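Vingate questions "fresh for 38 washes" claims on workwear

21 September 2026

Vingate, the workwear buyers' group, today called on clothing suppliers to stop selling staff uniforms on wash figures that buyers have no means of checking.

The call follows a new range from Prallano, sold to shops and care homes as keeping its colour and shape for 38 washes. Vingate asked to see the test behind the number in January. It was sent a leaflet. The leaflet does not say how hot the water was, which powder was used or whether the clothes went through a dryer.

A member of staff on four shifts a week, with 2 shirts to their name, would reach that number well within a year. Vingate doubts that many buyers have done the sum before signing.

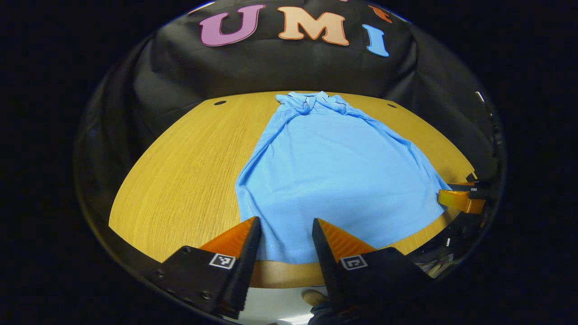 Lyimo, which hires out uniforms to hotels, takes a different view, saying that a rough number is better than none and that most customers "only want to know when to reorder". Vingate accepts the point about reordering. It does not accept that a figure without a method helps anyone plan a budget.

The group is also unconvinced by Titeo, the label scheme that now appears on seven uniform ranges. Titeo's rules let a supplier test its own cloth and choose its own wash. Until that changes, Vingate will advise members to treat the label as advertising and to ask for test papers in writing before they order.

Prallano has been invited to publish its results in full.

ENDS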